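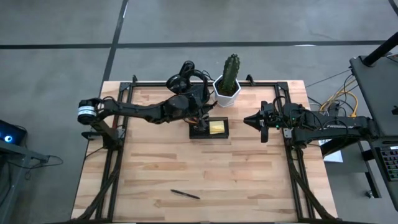
Mesa de trabajo con tablero de madera clara.

Cuidar la madera sin complicarse: lo que vimos en el taller de junio

La sesión de junio de la asociación Lumanlan estuvo dedicada al mantenimiento de tableros y encimeras de madera maciza. La impartió Marianna Głowacki, que lleva años restaurando mobiliario de cocina y que respondió a casi todas las preguntas que nos habíais enviado. Resumimos lo principal para quienes no pudisteis asistir.

La primera parte trató de los acabados. Un tablero puede estar aceitado, encerado o barnizado, y de eso depende todo lo demás. Para saberlo basta con dejar una gota de agua en una esquina poco visible: si al cabo de unos minutos la madera se oscurece, el poro está abierto y admite aceite. Si la gota se queda entera, lo más probable es que haya una capa de barniz o una cera reciente, y en el caso del barniz no sirve de nada aceitar encima.

Para las encimeras en contacto con alimentos, Marianna recomienda aceite de linaza puro o aceite mineral de uso alimentario. Se aplica con un paño de algodón, en capa fina, siguiendo la veta, y se retira el sobrante pasados veinte minutos. Conviene dar tres manos la primera vez, con un día de secado entre cada una si el aceite es mineral y varios más si es de linaza. Después, dos aplicaciones al año suelen ser suficientes en una cocina de uso normal.

Un aviso de seguridad en el que se insistió bastante: los trapos empapados en aceite de linaza pueden arder solos si se dejan arrugados en un cubo. Hay que extenderlos al aire libre hasta que se sequen o sumergirlos en agua antes de tirarlos.

Sobre el lijado hubo más debate. Lilibeth Navarro preguntó si era necesario llegar a grano 400 antes de aceitar. La respuesta fue que no: en una superficie de trabajo, un grano tan fino cierra el poro y el aceite penetra peor. Se empieza con 120 si hay marcas profundas, se sigue con 150 y se termina en 180. El 400 queda para quitar el repelo entre manos de barniz, con muy poca presión.

Las manchas negras alrededor del fregadero suelen venir del contacto de los taninos con hierro - una lata, una sartén, un estropajo metálico - y se tratan con ácido oxálico diluido en agua templada, siempre con guantes, gafas y buena ventilación. Después se aclara bien y se deja secar antes de lijar. Los cercos blancos de vasos son otra cosa y aparecen sobre todo en barnices y ceras. Muchos se van frotando con un poco de cera en pasta.

Quedó pendiente hablar de las juntas que se abren en invierno. Lo veremos en la próxima sesión, que dará Lamai Thepsuriya en el local de Kukholm. Mientras tanto, el consejo es no rellenarlas con masilla en plena temporada de calefacción: cuando la madera recupere humedad, la masilla saltará.

El taller costará 33 euros, material incluido, y hay 50 plazas. Las inscripciones se hacen por correo o en el mostrador, preguntando por Consolacion Tolentino. Traed ropa vieja y, quien quiera, una tabla de cortar para practicar el aceitado.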